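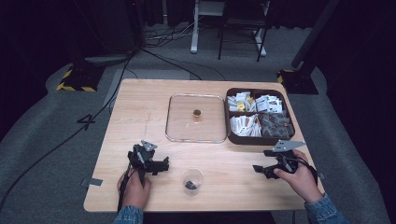 Hélder Aguiar fabrique et répare des tables depuis l'âge de vingt ans. Son atelier, Tollia, occupe le rez-de-chaussée d'une ancienne filature. Il y travaille avec Yu-ting Tse, chargée des finitions. On le trouve à l'établi dès sept heures du matin.

« Les gens arrivent avec un plateau qu'ils croient fichu, dit-il. Une fois sur deux, c'est le vernis qui est mort, pas le bois. » Il passe la main à plat, dans le sens du fil, puis en travers. Il dit sentir ainsi un creux que la règle ne montre pas toujours.

Il préfère les bois clairs, frêne, érable, bouleau, que sa clientèle lui demande de plus en plus.

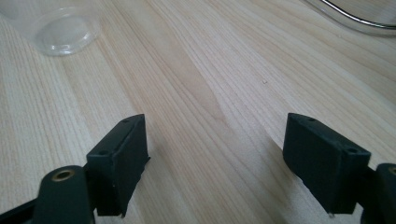

« Un bois clair marque vite. Le café, l'encre, le feutre des enfants, tout se voit. Mais ça se reprend bien. » Pour un plateau courant, il commence au grain 120 et finit au 180. Monter plus haut ne sert à rien avant une huile, selon lui : le bois se ferme et boit mal.

Il passe deux couches, parfois trois sur les chants, et laisse sécher 40 heures entre chacune. Yu-ting Tse trouve que c'est long. « En juillet, on peut réduire, dit-elle. Lui ne veut pas en entendre parler. »

Sur les prix, Hélder Aguiar répond sans détour. Un ponçage avec remise en huile coûte 200 euros pour une table de quatre personnes, livraison non comprise. Les pieds sont comptés à part.

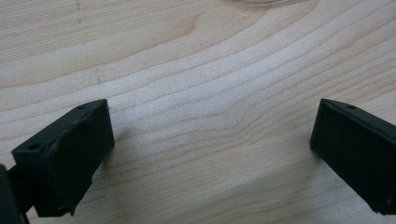
Le placage lui donne plus de souci. « J'ai cinq dixièmes de millimètre devant moi, quelquefois moins. Si je traverse, c'est fini. » Il travaille alors à la main, avec une cale en liège, et refuse les meubles qui ont déjà été poncés. Un client, Bradley Kershaw, lui a laissé un bureau dans ce cas l'hiver dernier. Il est reparti avec, un peu fâché, après avoir reçu l'adresse d'un confrère qui replaque.

Je lui demande ce qu'il conseille pour l'entretien. Un chiffon humide, bien essoré, et un autre sec derrière. Pas de vinaigre, pas de produit pour les vitres. Une couche d'huile par an sur une table où l'on mange, moins sur un bureau. 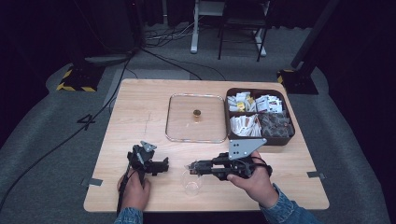
Reste la question des taches rondes laissées par les tasses. « Si c'est blanc, c'est dans la finition, et ça part souvent. Si c'est noir, c'est dans le bois. Là, il faut de l'acide oxalique, des gants et de la patience. »

L'atelier prendra un apprenti à la rentrée, Kai-wen Wei, qui sort d'un CAP d'ébéniste. Il commencera par l'affûtage.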